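Parts estimate in Drikeo keeps ballooning every time I re-export (purchase planning, two-arm unit)

6 min read

Opened November 27, 2020 by Vlasta Zelenák
Product: Drikeo planner, equipment estimate export
Status: waiting on customer, then reopened, then waiting on you guys

Hi all! Me again. I'm trying to put together a purchase request for a two-arm unit from Rollcombe, and I've been using the planner to work out what we'd need in the way of hands, spare fingers and service hours before I go asking for money. The planner part is great, I've been having a lovely time in there. The estimate export is driving me up a wall.

What I did: set up our table task in the simulator, ran a batch of trials, hit Export Estimate, got a spreadsheet with a parts list. Looked fine. I went back in, changed the name of the project (only the name!), exported again, and the line for replacement finger sets had gone up. Changed nothing at all the third time and it went up again. The last export says I should budget for 258 finger sets in the first year, for one robot with two hands. I read that out loud in the office and my boss came over to look at my screen, and I would've preferred he didn't.

The rest of the sheet seems OK. Base unit price matches the Rollcombe quote. Delivery and setup matches. Training days, fine. It's the wear parts and whatever is calculated from the wear parts — so the shelf storage line is silly too, and so is the insurance value.

Things I've tried so far, in the order I tried them:

Logged out and in again. Same.

Cleared the browser cache, which also logged me out of our expense system, so that was a nice half hour. Same.

Made a copy of the project and exported the copy. The copy came out with a sensible number the first time! Then I exported the copy again and it went up, so I got excited too early.

Switched the currency setting and switched it back. It made no difference to the finger sets, but my delivery line is now in a different font.

Asked Vondráček, our distributor, whether their price list might be feeding something odd into the export. They said the price list only carries prices and the quantities come from the planner. Fair enough. They also said they could have the spares on a standing order so we wouldn't have to buy them all up front, and I'm keeping that in my back pocket whatever happens with this ticket.

Update, next morning

Got your first reply, thanks, that was fast. You asked for my trial settings. I have the wear model set to "standard," the hand set to Hesura multi-finger on both sides, and the trial batch set to almost 1,000 runs (I wanted a nice fat sample so that finance couldn't tell me I was guessing). Each run is one reach and grasp attempt at the table. I picked one year of use as the planning period, and 10 percent as the contingency.

You asked if I had "carry over wear" ticked. I didn't know there was such a box. I found it eventually, two menus down under Hands, and yes, it's ticked. I don't remember ticking it. Would it be on by default? If so I'd like to put in a gentle vote for it not being on by default, or for it being somewhere a person working on a budget would run into it.

Update, same day, after lunch

OK so I unticked it and re-exported. The number stayed where it was and didn't climb. That's progress! But it didn't go back down either, so I'm still looking at a warehouse of fingers. I take it the old wear is already stored in the project and unticking the box only stops it from piling on more. Is there a way to zero it without losing my task setup? I spent ages on that table and I don't want to rebuild it.

I did look for a reset. There's one called Reset Scene, and I'm scared of it.

A bit of background on why I'm being a pest about one line. Our equipment requests go in for review in February and after that the door is shut until the next round. Anything above our own spending limit needs a parts and upkeep estimate attached, and the reviewers read the upkeep page first. Last round a very reasonable request for a label printer got sent back over the price of ribbons. So if I walk in with a page full of fingers I'm sunk, and if I quietly type over the cell with a number I like better, then it's my number and no longer the planner's, and I can't defend it when they ask where it came from.

I also need to decide between one good hand and one basic one, or two of the same. Two of the same is what I've got in the simulator. My thinking was that the left does most of the picking up and the right does less, so maybe the right could be something cheaper, and the savings could pay for a service contract. But I can't compare the two plans while the wear line is off, and the wear line is pretty much the whole difference between them.

Update, following day

You asked for the project state as it is when I export, plus the hand settings. Settings file is in the ticket folder. The project is parked partway through a reach for the white bowl, left hand over it and the right one not touching anything, and I export from that point without running it any further.

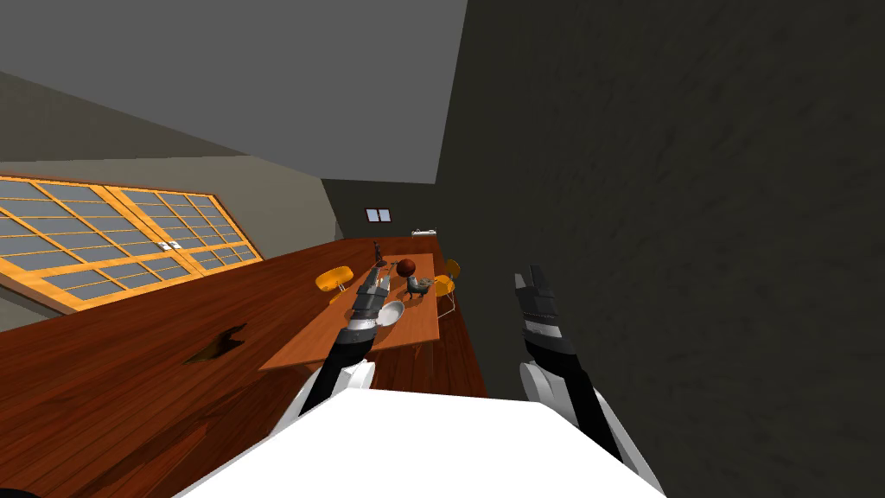 Don't use Reset Scene for this, it'll put your objects back to the default layout and you'd be rebuilding the table. What you want is Hands, then History, then Clear Wear, and you need to do it once for each hand. The estimate reads the stored history for both sides and adds the whole batch again on every export while carry over is on, so your total was the same trials counted over and over. After clearing, run the batch one time, leave carry over off, and export. For the mixed hand plan, save a second project before you swap the right hand, otherwise the planner keeps the first hand's history under the new one. The default for that box has been passed along as a request.

Update, that evening

It worked!! Cleared the left, cleared the right, ran the batch once (made tea, made another tea), exported, and the finger line came out at six sets for the year. I exported it again straight away with my eyes half closed and it was still six. Then once more after changing the project name, and still six. The storage line dropped with it and the insurance value looks like something a normal person would insure.

I checked with Vondráček that six sets is a quantity they can put on the standing order, and they can, with the first delivery alongside the unit. I'll put that in the request as an option and let the reviewers choose between buying them at the start and spreading it out.

The mixed plan is saved as its own project now. I haven't run it yet. One thing I noticed while I was setting it up: when I pick the basic hand for the right side, the service hours line goes blank. It doesn't go to zero, it's an empty cell, and the total at the bottom skips it without a warning. I don't know if that means the basic hand has no service schedule in the planner or if I've missed another box somewhere. Could you check before I close this? I'd like the two plans side by side with all the same lines filled in, or the comparison will look better than it should for the cheaper one.

Also, my delivery line is still in a different font. Low priority, but I'd love it fixed before I print the thing.

Leaving the ticket open for the service hours question.

Vlasta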